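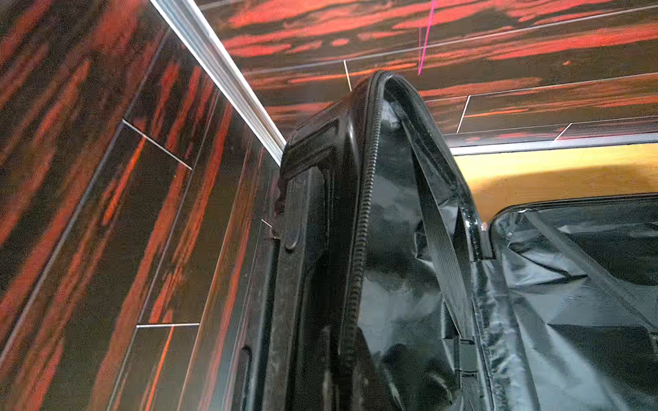
An open case at the packing station in the Rulden trial, seen from the wrist camera.

The fault that stopped the Rulden packing trial for most of November began with a strap. The arm had been asked to open a suitcase, lay folded clothes in it and close it again, and it had done so for three weeks without much trouble. Then one afternoon it took hold of a compression strap along with a shirt, and kept lifting.

The case came up with it. By the time the force limit cut in, the shell had swung across the station and caught Igor Danko on the forearm. He had leaned in to pick up a dropped sock. He was bruised, and went home early.

"It did stop," says Khadija Salem, who runs the trial for Droltton. "It stopped at the limit we gave it, and the limit was too high."

The limit had been set at 40 newtons for pulling zips, which sometimes stick. It should have dropped to 16 once the gripper moved on to clothing. A change to the task order in October had left the higher figure in place for the whole job, and no alarm was tied to it.

Salem's team went back through 200 recorded runs. In 19 of them the gripper had touched a strap while reaching for something else. Black webbing on a black lining is hard for the wrist camera to pick out, more so when the lining is creased and shiny and throws back the light. Most times the strap slid free and the run was logged as a success.

Kazimír Vaněk, who wrote the grasp software, had seen a few of these and marked them as minor. "I was looking at whether the shirt got in the case," he says. "I wasn't looking at what else it had hold of."

The arm now tests each grip with a short, slow lift before it moves off, and the lower limit is the default. Zip pulling has to ask for more. A light curtain has been fitted across the open side of the station -- Danko had asked for one in the summer -- and breaking it halts the arm.

The trial restarted with empty cases and nobody within reach. Straps are still being caught, though less often, and the slow lift adds time to every garment. Salem would like the straps clipped back by hand before a case goes in. Vaněk thinks the arm should learn to do it. They have not settled it yet.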